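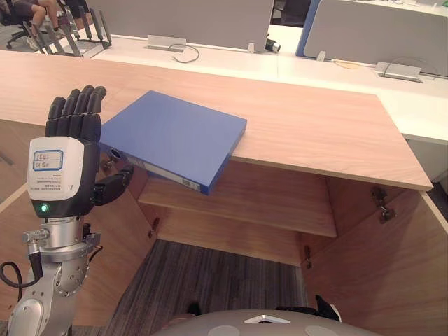

Blue binder on the cabinet top

From: Fergus Gourlay
To: Flistormont supporters list
Date: Friday, March 26, 2021
Subject: Re: Tannous on the touchline?

> Does anyone know if Tannous will be back in charge for the Holov game?
> The club site only says he is "continuing his recovery" and my lad
> keeps asking. Also, is Astoletti still picking the team or is it the
> two of them together now?

Hi all,

I rang the club office this morning about my season ticket refund (still waiting, don't ask) and got a bit of news while I was on. Tannous is travelling with the squad but he won't be coaching. He'll sit up in the stand behind the bench, and Astoletti keeps the whistle until the end of March at least. So she picks the side, she calls the time-outs, and he can shout all he likes from row five!

I think that's fair enough myself. We've won three of the last four under her and the zone defence finally looks like something they've practised. We held Holov to 70 last time and they'd been scoring for fun before that. My only moan is the bench minutes. The two young guards hardly got on in the second half and you could see tired legs by the end.

The stream is on the usual link, tip-off at 7. They had over 1000 watching for the last one and it kept freezing on me, so log in early. The office says they've paid for room for 2000 this time... we'll see.

Is anybody doing the predictions again? I'll go Flistormont by 5.

Cheers,
Fergus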